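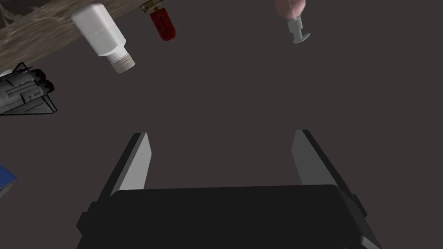 4. Applying the Zesia floor coating

Before you open the can, sweep the floor two times and let the dust come down overnight. Zesia is made for concrete floors in garages, cellars and small workshops, and it does not hold on old wax or oil. The finished colour should be one flat tone, like the dark brownish-grey floor shown, with no pattern in it. If you still see lighter stripes after the first coat, do not correct them with a brush, wait for the second coat.

4.1 Stir the can slowly for 3 minutes. Do not shake it.
4.2 Pour a part into the Flevedard tray and close the lid again.
4.3 Begin at the wall which is opposite to the door. Work backwards.
4.4 Leave the first coat for 6 hours, then roll the second coat across the first direction.

Note: Cans of shade 742 can look too red when they are wet. The colour becomes browner during drying.

Caution: Keep a window open during the work and during the whole drying time. Do not use a gas heater in the room.

For missing parts of the roller set, please write to Davina Rennie at Lokmont and give the number from the lid.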